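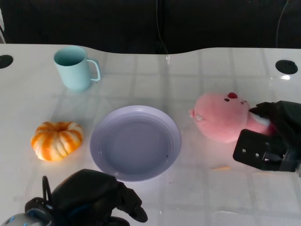
Bincombe Student Robotics Program
Progress Report to the Larton Education Fund, Second Reporting Period
Submitted by Bujar Georgiev, Program Lead

1. Summary

The grant supports an after-school course in which students learn to operate and program a two-armed robot for tabletop handling tasks. Work in this period moved from basic arm control to picking up and placing household objects. The course remains on schedule for the regional student competition in March.

2. Work completed

Students in the Mujić group finished the operator training and began recording demonstrations. The target for the year is 1000 recorded attempts, of which 400 were complete at the close of the period. Each attempt is reviewed by a second student before it is accepted.

The current object set includes a mug, a lavender plastic plate, a small striped pumpkin and a pink plush toy. The rigid items were introduced first. Soft items came later and have proved harder to release cleanly, particularly with the multi-fingered hand on the left arm. A clear plastic sheet now covers the tabletop. Reflections on the sheet have affected object detection in the evening sessions, and students are comparing lamp positions to reduce the glare.

3. Results

In the most recent internal trial, students placed the plate correctly in 74 percent of attempts. Results for the plush toy were lower and will be reported once the revised grasping routine has been tested.

4. Budget

Spending is within the approved amount. Delivery of the replacement finger pads from Vudport was delayed, and that expense will fall in the next period. We request no change to the total award.

5. Next period

The group will complete the remaining demonstrations, repeat the placement trial with all objects, and select 2 students to present the project at the competition.

Related items
First Period Report: Bincombe Student Robotics
Larton Education Fund: Reporting Schedule
Mujić Group Course Outline

This site uses cookies to remember your preferences. By continuing to browse, you accept our cookie policy.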